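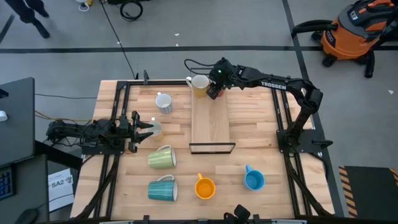 Natsumi Furukawa wrote back that the first version of this card never said what counts as a mug, and could we please fix that before anyone else downloads it. Fair. So this is the fix, plus the other stuff she flagged.

Sisville Mugs - data card, v2
Upkeep: Dinesh Bhardwaj. Rewritten in a hurry on a Wednesday, corrections welcome.

What's in it

Short recordings of mugs and cups on a wood tabletop. Mugs get picked up, set down, stood upright, moved over. 900 episodes. One table setup the whole way through. Mugs only - no plates, no spoons, no saucers.

What counts as a mug

Anything you drink from that has a handle. No handle = cup. Both are in here, both go under "vessel" in the labels, with a second field for which one. v1 had them all as "mug", wrong, sorry. Travel mugs with lids left out on purpose. Natsumi wanted espresso cups as their own type. Not done, they're under cup or mug like everything else.

Mug colors

Labels use plain words. White, mint, teal, yellow, gray, clear-ish. Two-color mugs get both, top color first, so a white over mustard mug is "white/yellow". Mustard goes under yellow. Mint and teal are kept apart even though people mix them up all the time. If a mug has a pattern, pattern = yes and the color is the background color. Stripes count as pattern, also the very fine ones.

Translucent ones are a pain. Pale, let the light through, and the color shifts depending on what's behind. Labeled "clear-ish" no matter what tint they seem to have. Don't train a color thing on those without looking at them first.

How they're placed

Upright, or on the side. Upside down was tried early on and dropped. For a mug on its side there are two more fields:
opening - which way the rim faces (near, far, left, right)
handle - top, side, or under

Left and right are always from the near edge of the table, looking in. Same for upright mugs, handle only. Please don't flip this, Bragança set had it flipped and merging the two took for ever.

The board

There's a rectangular wooden board in the middle of the table in some layouts. It's a shade lighter than the tabletop, easy to miss. Field is "board", yes or no. A mug half on and half off counts as on.

Splits

train - everything not listed below
val - 86 episodes
test - 25 episodes, includes mugs that aren't in train

The Cliswood mugs are test only. Keep it that way.

Known problems

- 24 episodes have the handle field blank. Mostly side-lying mugs with the handle hidden behind another one.
- Glare on glossy glazes, worse in the afternoon recordings.
- One gray mug has a chip in the rim. It's the same mug every time, no matter what the notes field says.
- "teal" spelled "teel" in a few of the older notes. Search for both.
- Mugs are all empty. Nothing here about full ones, spills, or wieght.

Changes from v1

Cup / mug split. Handle field added. Upside-down episodes taken out. Westeck naming gone from the folders, they're just numbered now - old scripts will break, change the path at the top.

Still to do

Sizes. Someone has to sit down with a ruler. Also a photo sheet with every mug next to its label name, Natsumi asked for it twice.

Questions or a wrong label: send the episode number and what it should say. To Dinesh, not to the list.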